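3.2 Simulated kitchen and scene generation

The arm in the shop is shared with two other groups on weeknights, so most of the early work had to happen in simulation. We built the simulator ourselves on a desktop machine in the back of the Plirnidstead workshop. One GPU, bought used. The renderer is off the shelf, the scene generator (we call it Norance, after the street) is ours, and the grasp planner is a fork of the one Begay wrote for the earlier build. The code is not pretty. It runs.

Each scene starts from an empty kitchen shell: a counter, a backdrop, a floor, the arm. The shell has a small set of counter materials. Stone textures turned out to be the hardest for the depth estimator, so we kept them in and weighted them up. Then the generator drops objects. It picks from two pools. The first pool is what you would expect in a kitchen, cups, toasters, bottles and so on. The second pool is everything else we could find with a usable mesh and a license that let us use it. Toys, plants, figurines, hardware. The second pool is there to stop the detector from learning that anything on a counter must be kitchenware. Our own workshop counter is proof enough that this is false.

Placement is done in two passes. Pass one puts task objects upright on the counter with a collision check. Pass two scatters distractors with random position, rotation and scale, and here the collision check is off by default. That was a decision about speed at first. With the check on, a scene with many distractors took so long to settle that the queue backed up overnight. With it off, some objects float, some sink into each other, some end up between the camera and everything else. We looked at turning it back on before the second training run and decided to leave it, see Section 4.3 for what that cost us.

The camera is also randomized. Position is drawn from a box in front of and above the counter, and aimed at a point near the middle of the work surface with some jitter. We do not reject views where the target is partly hidden. We do reject views where the target has no visible pixels at all, and views where the arm covers more than half of the picture. Both thresholds were picked by hand by Morin on a Saturday and never tuned. 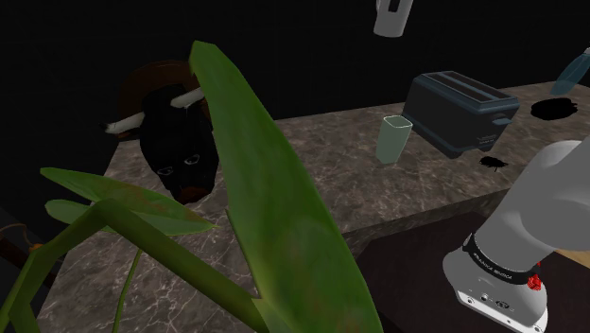 Scale turned out to matter more than we planned for. Distractor scale was sampled on a log range, same range for every mesh, without any regard for what the thing was. A cup at the top of the range is a big cup. A houseplant at the top of the range, near the camera, is a wall. Those scenes were hard on the detector and we got a lot out of them, because the target was often there but only in pieces on either side of a leaf. Detectors trained without the large foreground objects did fine on our validation renders and then failed on the bench as soon as somebody's elbow or a hanging cable got in the way.

We render color, depth and instance masks in one pass. Masks for thin geometry (stems, wires, handles) are noisy at the resolution we used. We tried supersampling the masks and it helped a little but doubled the disk use, and disk was what we were short of. Left as is.

Total after filtering: 1,529 scenes in the first release of the set. A later check found duplicates caused by a seed that was not being advanced when the renderer restarted after a crash. With those out, 1,463 scenes remain and all the results in this paper are on the smaller set. We mention the first number only because it appears in the workshop notes we handed around in May and people have asked which is right.

3.3 The arm and the bench

The real bench copies the simulated one only loosly. The counter is a salvaged slab on two sawhorses. We matched the height of the arm base to the slab within what a tape measure will give you, then calibrated the rest with a printed board. The arm model in the simulator uses the manufacturer's published geometry, and the hand is modelled as closed unless a grasp is being executed.

Camera on the bench is fixed, on a boom clamped to a shelf upright. The boom sags. We recalibrate at the start of each session, takes a few minutes, and again if anybody bumps the shelf – which happens, it is where the drill bits are kept.

Power for the camera and the lights goes through a switched strip next to the stop button. Morin wanted them separate so that hitting stop would leave the lights on and the log recording. Good call, we used those recordings more than once. The control software is split over two machines, one for motion and one for perception, with a plain text protocol between them. Slow, but you can read it in a terminal while the thing is running, and for a shared space where people come and go that was worth more to us than the lost milliseconds.

The grasp planner gets a mask and a depth map and returns a ranked list. It tries the first candidate that passes the reach check. If the arm stops on contact before the planned closing point it backs off along the same line, and goes to the next candidate. Two attempts, then the trial is scored as a failure. We started with more attempts allowed but trials ran long and the later attempts were mostly at objects that had already been knocked out of place.

4. Training and bench trials

4.1 Setup

The detector is a standard mask network with pretrained weights. We froze the lower layers for the first part of training and then let everything go. No real images in training at all, that was the point of the exercise. Augmentation was color shift, blur and a crude sensor noise model for the depth channel. Batch size was whatever fit on the card.

We compared three versions of the training set. Set A has task objects only. Set B adds distractors with the collision check on and with scale held near life size. Set C is the full generator as described in 3.2, check off and scale free. Same number of training steps for all three. A and B were generated separately and cut to the same size as C.

4.2 Trials

We ran 500 bench trials per version. Objects were placed by whoever was in the shop, from a crate, with the one instruction that the target should be graspable by a person sitting where the arm is. Begay ran most of the sessions and kept the log. The target was named by the operator before the trial and not changed after.

The order of the versions was shuffled by session, not by trial, since swapping weights on the perception machine meant a restart. This is a weakness. Light in the shop changes a good deal between afternoon and evening and it is possible one version had more of the bad hours than another. We checked the log for session times afterwards and saw no obvious tilt but did not test it properly.

4.3 What we saw

Set A did poorly as soon as there was clutter. Most of its failures were false detections, tools and rags picked up as kitchenware with high confidence. Set B fixed most of that. The failures left over in B were nearly all occlusion: it would find half of the target, put the center of the mask in the wrong spot, and the planner would choose a grasp on the rim or on nothing.

Set C was better on partly hidden targets and we would use it again. It was not better everywhere. On clean bench layouts, one object and nothing near it, C was slightly worse than B. We think this is the price of the disabled collision check. A network that has seen things floating and cutting through each other seems less sure about where an object meets the surface, and the lower edge of its masks is ragged. For tall objects this makes no difference to the grasp. For flat ones it does, the planner aims low and the fingers touch the slab.

Dark patches were a problem of their own. The generator can put flat black shapes on the counter to stand in for stains and burnt spots, and the idea was to teach the detector to ignore them. Mostly worked on color. But the depth noise model did nothing special over dark areas and the real sensor does, it drops out, so on the bench a dark object on a dark stain could vanish from the depth map while the mask stayed perfect. The planner then had a mask with no depth under it and gave up. Marchetti's sensor model handles dropouts and we should have used it from the start. It is in the Ombridge branch now and will be in the next set.

Lighting we got away with. The renders are lit flat compared to the shop and we expected trouble from the lamp over the bench, hard shadows on one side. The detector did not seem to care. We have no good explanation and did not look for one.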